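2 min read

Kitchen attendant, Stillside dining hall

Since May the two-armed robot has taken over part of the dish handling. The attendant now sets out its table, steps in when it stops and checks the plates — less lifting, more watching. We serve more than 100 lunches a day. No hours were cut. Training is paid. Ask for Titilayo Nnaji. 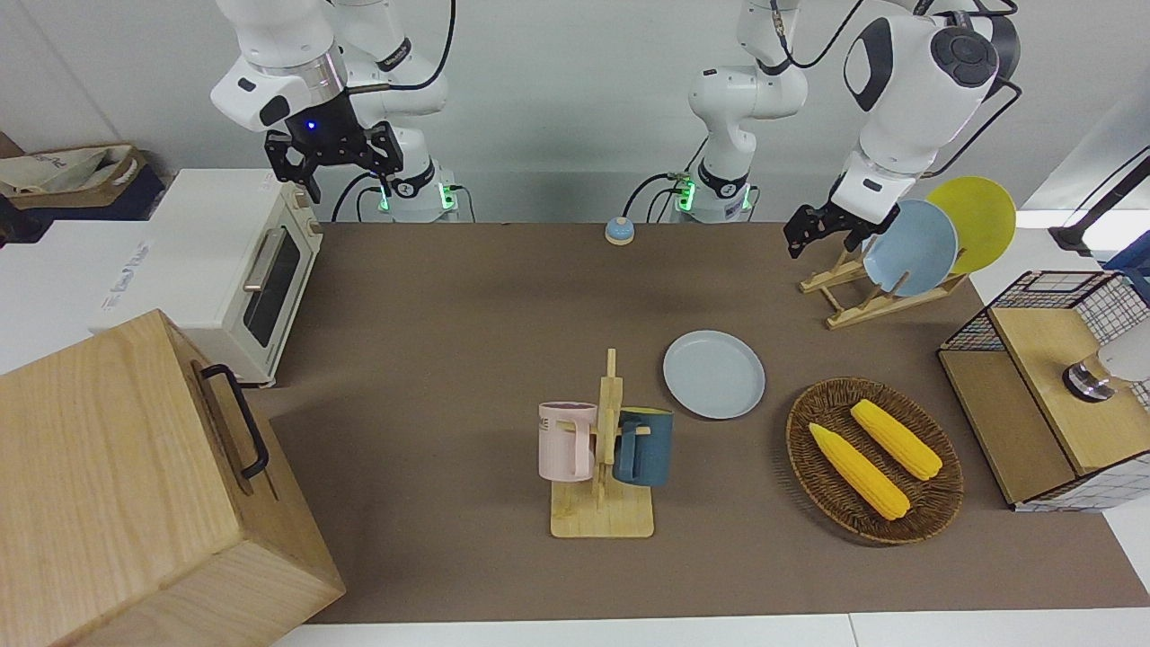 Plates, rack and mug tree at the robot's table.

Contact: Stillside kitchen office | © Stillside | Back to top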